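How I Set Up My Headset and Sound Settings for Online Shooters

I've been playing team shooters since I was borrowing my cousin's hand-me-down PC, and for most of that time I had my audio set up completely wrong. I had a decent headset. I also had three different programs all trying to "improve" the sound on its way to my ears, and I couldn't tell if somebody was above me, behind me or standing on my toes.

A few people in my clan asked me to write down what I do now, so I'm putting it all in one place. You don't need an expensive headset for any of it. Mine is a plain wired stereo pair from Kofler that I bought used, and the foam on the left ear is coming apart. If you've got something with two working sides and a cable or dongle that doesn't crackle, you're good.

I play on a Windows PC, so that's what I'm covering. Console folks can skip down to the in-game part, most of that still applies.

Before you touch anything

Write down your current settings or take screenshots of them. I know, I know, I skip this too, and then I spend an evening trying to get back to where I was. Stick the screenshots in a folder on your desktop and you're covered.

Then make sure you know which way around your headset goes! Play any left/right test clip and check that left comes out of the left ear. I played half a season with mine flipped after I swapped the cable, and I kept blaming the game for it. If yours is reversed and the headset has a detachable cable, pull it and reseat it at both ends. If you're running through an adapter or an extension, take that out of the chain and test again.

Step 1: Get rid of the extra processing

This is the big one. Sound from a game can get "surround" processing in the game itself, in Windows, in the headset's own software, and sometimes in the motherboard's audio panel too. Each one takes the sound and smears it around to fake the feeling of space. One of those can sound great. Stack two and everything turns to soup, like the whole match is happening in a parking garage.

Go through them in this order:

Right-click the speaker icon in your taskbar and look for spatial sound. Turn it off.

Open your sound device's properties and look for an enhancements option. Turn that off as well. The wording moves around depending on your version of Windows, so poke around a bit.

Open your headset software, if it has any. Turn off virtual surround, bass boost, "cinema mode", "footstep mode" and anything else with an exciting name.

Check for a motherboard audio app. Mine was sitting in the system tray for ages with a concert hall effect switched on, and I have no memory of ever opening it.

Restart the game after all that. Some games only check the audio device when they launch, and you'll drive yourself nuts changing things and hearing no difference.

It's going to sound a little flat and boring at first. Give it a few matches. Your ears are used to the soup.

Step 2: Pick one headphone mode in the game

Now go into the game's audio menu. Most shooters have a setting called something like output, speaker setup or audio preset, and there's usually a headphones choice. Pick that one. If the game also has its own 3D audio toggle (sometimes called HRTF, which is a way of filtering sound so your brain hears direction from just two speakers), turn it on and leave everything in Windows off.

Not everybody likes HRTF. It changes the tone of things and voices can sound a bit thin. I'd say play with it for a weekend before you decide, and test it somewhere you won't get yelled at.

How I test: I get a friend into a private match, stand still facing a wall, and have them walk a circle around me while I point to where I think they are. Then they go up a floor and do it again. Rosimeire Macedo, who's our team's anchor and has much better ears than me, can call floors on every map we play. I still get above and below mixed up when there's metal grating involved, so don't beat yourself up.

Step 3: Dynamic range

Dynamic range is the gap between the quietest sound and the loudest one. A wide setting keeps explosions huge and footsteps tiny. A narrow one (it might be called night mode) squashes them together, so the quiet stuff comes up and the loud stuff comes down.

For competitive matches, go narrow or medium. For a single-player campaign, go wide and enjoy yourself. I run medium because on the narrowest setting I lose my sense of distance – a guy reloading two rooms away sounds like he's right on top of me, and I start spinning around like a dog chasing its tail.

Step 4: Volume sliders

My starting point looks like this:

Master: all the way up, then use the headset wheel or Windows volume to set how loud it really is.

Effects: all the way up.

Music: off in matches. I leave menu music on if the game lets me split them.

Announcer or dialogue: halfway.

Voice chat: set this last, with your loudest friend in the channel.

Please watch the overall level. If your ears are ringing when you take the headset off, it was too loud, and no amount of hearing footsteps is worth that. I set mine by firing the loudest gun in the practice range and turning it down until it doesn't make me flinch.

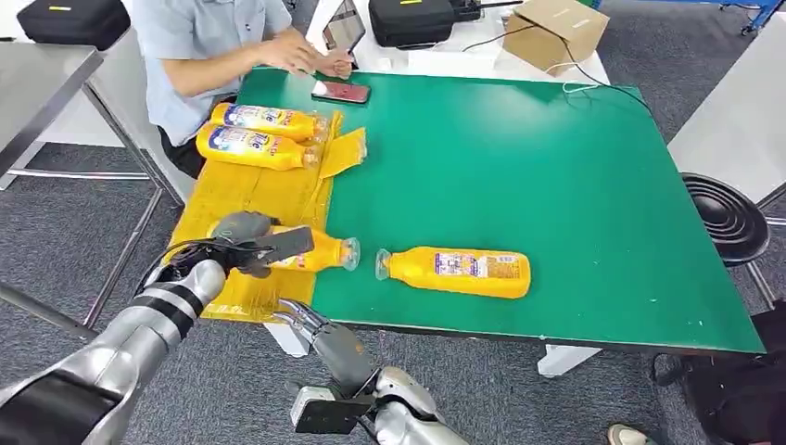 Jirau, January

Okay, quick update to this page since I first put it up. I've been messing with EQ a lot more this winter and I've changed my mind on a couple of things, so the section underneath is the new version. If you followed my old numbers, throw them out.

Step 5: A little EQ, and I mean a little

EQ lets you turn certain pitches up or down. The old advice I gave was to crank the high-mids as far as they'd go, and yeah, footsteps popped. So did everything else in that range – shell casings, glass, my teammate Tunico chewing gum into his mic. By the end of a long session I had a headache.

What I do now is mostly turn things down. Start with the low end. Pull the bass down by 3 dB and play a match. Explosions and engine noise live down there, and they cover up a lot of quieter stuff. If you still feel buried, bring the upper mids up by 3 dB, play another match, and stop there for the day.

If your EQ has a preamp slider, lower it by as much as your biggest boost. Boost something by 3, drop the preamp by 3. Otherwise loud sounds can clip, and clipping sounds like somebody crumpling a bag of chips right in your ear.

I use the 10-band EQ in a little free app called Fleteck. Your headset software probably has one that works just as well, only keep an eye on it, since some of them sneak the surround effect back on when you save a preset. Mine did that to me on a Saturday in the middle of a scrim. Check after you save!

And make one change at a time. If you move four sliders and it sounds better, you won't know which one did it.

Step 6: Your mic

Your teammates have to live with this one, so be nice to them.

Put the mic off to the side of your mouth, near the corner, a couple of fingers away. Right in front and they get every breath. Up by your nose is worse.

Set your input level by talking the way you talk when you're excited, because that's what will come through in a clutch. If the meter's slamming into the red, bring it down.

Use push to talk if you can stand it. If you can't, raise the voice activation threshold until your keyboard doesn't trigger it. Noise suppression is fine, but pick one kind, same as with surround. Running it in your chat app and your headset software together makes you sound like you're underwater.

Turn sidetone on if your headset has it. That's the feature that plays your own voice back to you, and it stops you from shouting. My household noticed the difference before I did.

Step 7: Practice listening

Settings only get you so far. What helped me more than any slider was sitting in a custom game and learning what each surface sounds like. Wood, tile, gravel, metal, carpet, shallow water. Walk, crouch-walk, sprint, jump and land on each of them. It's dull, so I do it for 5 minutes while I wait for people to get online.

Then watch your own replays when you die to someone you didn't hear. Turn it up and listen for them. A lot of the time they were right there in the audio and I was just busy talking.

If it still sounds wrong

Everything's muffled: check that Windows hasn't switched your wireless headset into hands-free mode. It does this on Bluetooth when something grabs the mic, and the quality drops through the floor. Pick the stereo output again, or use a separate mic.

Sound cuts out or crackles: try a different USB port, preferably one on the back of the PC. After that, look at the sample rate in your device properties and try a lower one.

Chat makes the game go quiet: open the old Windows sound panel, go to the Communications tab, and choose "Do nothing". Your chat app may have its own version of this called attenuation, so check there too.

One ear is louder: look at the balance in the device levels. If it's even there, plug the headset into your phone. If it's lopsided on the phone as well, it's the headset or the cable.

Direction is fine in one game and terrible in another: that's normal, games vary a ton. I keep a note with my settings for each one taped to the side of my monitor.

If you find a good HRTF setting for an older game, leave it in the comments and tell me which game and which headset. I'm still hunting for something decent for the zombies mode we play late at night.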